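Chapter 7
Bottled Drinks: Container, Label, and Contents

A bottled drink is sold as one item, but it is made in three parts. There is the drink, the bottle that holds it, and the label wrapped around the bottle. Each part is usually made by a different company. In this chapter we follow an orange drink through the Surkcombe plant, where all three come together.

We begin with the label, the part a shopper sees first. Color does most of the work. A drink maker picks one or two strong colors and keeps them across the whole line, so that a bottle can be picked out on a shelf before any word on it can be read.
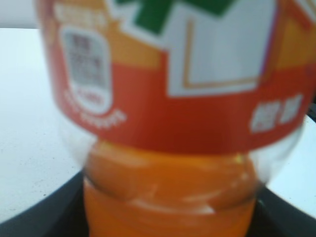

Label printers call this shelf reading. At Ovstead, a label printer that supplies the plant, new designs are checked from across a room before the small type is even set. The small type matters too — ingredients, serving size, and storage directions all have to fit on a strip that bends around a curve.

The bottle itself starts as a short, thick tube of plastic with the screw threads already formed. The tube is heated and blown out against the walls of a mold. Ridges and curves in the mold carry over to the plastic and make a thin wall stiffer. Most plants leave the plastic clear enough for the drink to show through, so the color of the liquid becomes part of the package.

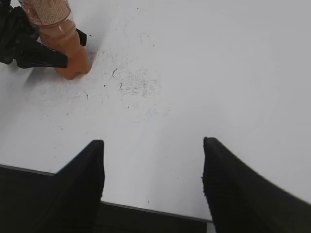 SECTION 7.1
Filling and Headspace

No bottle is filled to the very top. The gap left under the cap is called the headspace. It gives the liquid room to expand as it warms. The Mestanetti line at Surkcombe fills 200 bottles a minute when it runs small sizes, and almost 400 on a second line built later. At either speed, the fill level is checked on every bottle — a low one is pushed off the belt.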